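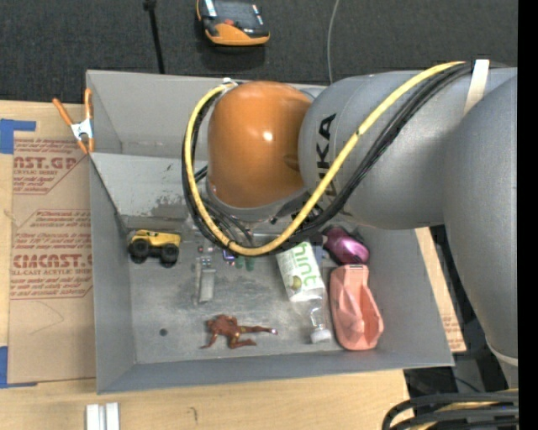
A KUKA arm over the picking bin at the Wirine workshop, with a toy truck, a plastic bottle and an action figure among the objects.

Wirine and Clusteck Start Joint Collection of Grasping Examples

TROSUMSKA, April — Wirine, a developer of software for robot picking, and Clusteck, which builds storage and labeling tools for sensor data, announced today that they have started a joint collection of grasping examples. The examples will be used to train Stelmakh, the learning system which Wirine develops for bins with mixed contents.

In the first stage the partners recorded 2869 grasp attempts with one industrial arm. The failed attempts are kept together with the successful ones, and both kinds receive the same labels: the chosen grasp point, the approach angle, the result of the lift and the time of the attempt.

The objects are ordinary things of different shape and surface. Clear plastic, shiny metallic parts and small toys lie in one gray bin, often touching each other. The full object set has 407 items, and about 40 of them were selected because earlier versions of Stelmakh could not pick them in a reliable way. Clear bottles are the most difficult group until now.

"We do not want a bin that is prepared nicely for the robot," the Wirine project team stated. "After every 100 attempts the operator changes the objects and mixes them again. It takes time, but the system must learn from bins similar to those which our customers have."

Clusteck is responsible for the storage of the recordings and for the checking of labels. Each label is made automatically and then a part of them is reviewed by a person. When the reviewer does not agree with the automatic label, the attempt goes back to a separate list and is not used for training before it is corrected.

The second stage will begin after the review of the first recordings is finished. It will add soft packaging and flat objects — two groups which are still missing in the set.

Companies that wish to propose objects for the second stage may write to the Wirine press office in Trosumska.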